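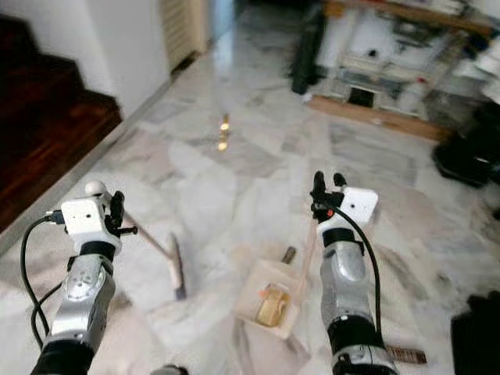 Polished marble in white and grey.

How I wash a marble floor (and what I keep well away from it)

When we moved into the flat in Pomgate I'd never lived with a stone floor before, and I went at it the way I'd always gone at kitchen lino, with hot water, a big glug of vinegar and plenty of elbow. Please don't do that! Marble hates acid. I ended up with a dull patch by the back door the size of a dinner plate, and it's still there under the mat.

What you need

A soft broom or a dust mop
Two buckets
A flat microfibre mop, plus a spare pad
A stone cleaner marked pH neutral (I use the Zestari one, but any will do if it says it's safe for marble)
A couple of old towels

Sweep first, and sweep properly. Grit is what scratches the shine, so I do the hall and the doorways twice and shake the broom out on the balcony in between. If you'd prefer to hoover, use the head with the soft brush and keep the spinning bar switched off.

Fill one bucket with warm water and add the cleaner. My bottle says 35 ml to a full bucket, yours may well be different, so go by the label. I used to put in extra for luck and all I got was a sticky film that showed every footprint. The second bucket is plain water for rinsing the mop.

Wring the mop out until it's only just damp. Start at the far corner and work back towards the door, a small patch at a time, rinsing the pad whenever it looks grubby. Change the rinse water as soon as it goes cloudy (for me that's usually once, after the kitchen end).

Go over it again with the clean pad and plain water, then dry it straight away with the towels. I put one under each foot and shuffle about with the radio on. My living room takes 20 minutes start to finish, a bit longer in February when everyone's been in with muddy boots.

Spills

Wine, lemon, tomato, coffee: blot them up the second they land. Don't wipe, it only spreads. Then a splash of water, blot again, and dry.

Things I don't use any more

Vinegar, lemon juice, bathroom limescale spray, cream cleaner, scouring pads and the steam mop. Bleach has gone too.

If your floor has already gone dull in places, cleaning won't bring the shine back. That's a job for a polishing powder or someone with a proper machine, and I haven't been brave enough to try either on my patch yet.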